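Gelow Bass Trail: Frequently Asked Questions

Who can fish the trail?
Anyone 16 or older with a valid state fishing license. Younger anglers can fish as the second member of a team if a parent or guardian signs the entry form.

How do I sign up?
Fill out the form at the Brophy ramp or mail it to Roswitha Pichler, who keeps the team list. Mailed forms need to reach her before the first tournament you plan to fish. Forms with only one signature are sent back.

What does it cost?
The entry fee is $40 per team per tournament. Big bass is included. There is no membership fee.

Is there a limit on the number of boats?
Yes, 40. After that we start a waiting list. Teams on the list should be at the ramp with their boat ready, as we often have a no-show.

How is the launch order decided?
By the order in which entries are received. Late entries go out last. If you are not in the water when your number is called, you go to the end of the line.

When is blast-off?
Safe light, as called by the tournament director. Weigh-in is at 3 p.m., except in July, when we weigh in at noon because of the water temperature.

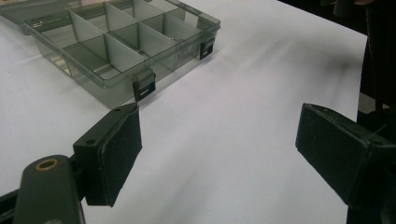
What baits are allowed?
Artificial lures only. Pork trailers are fine. Live bait and prepared bait are not allowed in the boat. Each angler may have one rod in use at a time, and trolling is not permitted.

How many fish can we weigh?
Five per team, 14 inches or longer, measured with the mouth closed. A short fish brought to the scales is thrown out and you lose your biggest fish as well. Dead fish carry a half-pound penalty each.

What happens if I'm late?
One pound per minute, up to 15 minutes. After that your catch does not count. The clock at the check-in boat is the official time.

What is the payback?
Eighty percent of entry fees goes back to the teams at each event. The other 20 percent goes to the Final. Last season the Final paid $3803 in total, with $2000 of that going to first place.

How do we qualify for the Final?
Fish at least six tournaments as the same team. You may use a substitute partner once. Call Cathal Ó Flaithearta before the event if you need to do this.

Can I pre-fish?
Yes, until sundown the day before. The Jiltgate arm is closed to us from the cable upward at all times, including practice.

How do I file a protest?
In writing, to Lorcan Brennan, within 30 minutes of the last fish being weighed. His decision is final.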